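Bedau Listening Library – Users' Group
Minutes of the meeting held in the Reading Room, Grondport, January
Last updated: February

Present: Mỹ Kiều (chair), Nhi Văn (minutes), six members.
The meeting opened at 2 pm.

1. Minutes of the previous meeting
The minutes were agreed with one correction under item 4, where "Barnex shelving" should read "Barnex cabinets".

2. Disc collection
Nhi Văn reported that 342 discs had been checked against the catalogue. Of these, 11 were without a case and had been placed in paper sleeves. The Sầm recordings had not yet been started and would be taken as a separate batch, as the handwritten inserts need copying before the discs are moved.

A member asked whether scratched discs would be withdrawn. The chair replied that a disc would remain on loan until a borrower reported a fault – the present rule – and that no change was proposed.

3. Replacement cases
The quotation from Barnex for 500 standard cases was considered. Members felt the quantity was too large for the storage available. It was agreed to ask for a price on a smaller order and to reuse sound cases in the meantime.
Action: Nhi Văn to write to Barnex.

4. Sorting table
It was noted that cases of different kinds were being laid out together. Clear jewel cases with dark trays, a blue plastic case and the rectangular food containers had all been on the butcher-block top at once. The following was agreed:
(a) clear jewel cases to be kept together, and checked for broken hinges before reuse;
(b) coloured cases to be kept for the children's section;
(c) plastic food containers to be used for loose inserts and labels only, and not for discs;
(d) the table top to be cleared at the end of each session.

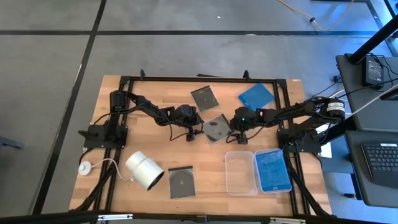 5. Loan period
Mỹ Kiều proposed that the loan period for boxed sets be extended by one week. Two members were against, on the grounds that the opera sets already have a waiting list. The proposal was carried, with the opera sets excepted.

6. Any other business
The lock on the Barnex cabinet nearest the door is stiff – members are asked not to force it. Nhi Văn will enquire about a spare key.

7. Next meeting
To be held in the Reading Room in March, at 2 pm. Items for the agenda should be sent to Nhi Văn beforehand.

The meeting closed at 3.20 pm.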